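Kaffeeflecken und Wasserränder von Holztischen entfernen

Auf geölten und gewachsten Tischplatten bleiben Ränder schnell zurück, wenn eine Tasse ohne Untersetzer abgestellt wird. Die meisten lassen sich ohne Schleifmaschine beheben. Bei lackierten Flächen gilt die Anleitung nur bis zum Bügeleisen, danach muss der Lack erneuert werden.

Man braucht:
Bügeleisen ohne Dampf
2 saubere Baumwolltücher
Schleifpapier, Körnung 240
Hartöl oder Möbelwachs, passend zur Oberfläche

Zuerst die Farbe des Flecks prüfen. Weiße Ränder sitzen meist in der Wachs- oder Lackschicht. Dunkle Ränder reichen bis ins Holz, bei Eiche kommt oft die Gerbsäure dazu.

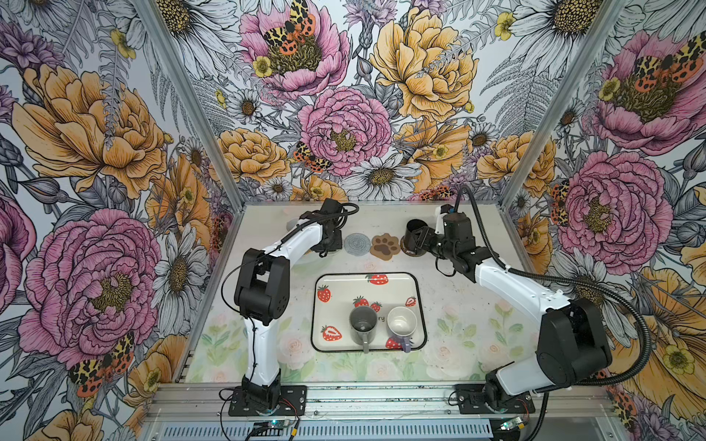

Zuletzt geändert: Dienstag, 25. Juni 2019, Bindu Nadar

Weiße Ränder: Das Tuch doppelt auf die Stelle legen und das Bügeleisen auf niedriger Stufe 4 Sekunden aufsetzen. Anheben, nachsehen, bei Bedarf wiederholen. Nicht länger am Stück bügeln, sonst wird das Wachs weich und zieht Schlieren.

Dunkle Ränder: Den Fleck in Faserrichtung anschleifen, mit wenig Druck und über den Rand hinaus, damit keine Mulde entsteht. Staub mit einem leicht feuchten Tuch abnehmen und trocknen lassen. Bleibt bei Eiche ein grauer Schatten, hilft Kleesalzlösung. Sie ist giftig, also Handschuhe tragen und gründlich nachwaschen.

Danach das Öl dünn auftragen, 20 Minuten einziehen lassen und den Überstand vollständig abreiben. Am nächsten Tag wiederholen. Ölgetränkte Lappen ausgebreitet im Freien trocknen, sie können sich sonst selbst entzünden.

Untersetzer aus Kork oder Filz halten die Platte im Alltag sauber. Glasierte Keramik braucht eine Filzunterlage, sonst verkratzt sie das Öl. Einmal im Jahr nachölen, am besten im Dezember vor den Feiertagen. Für einen Esstisch normaler Größe reichen 200 ml.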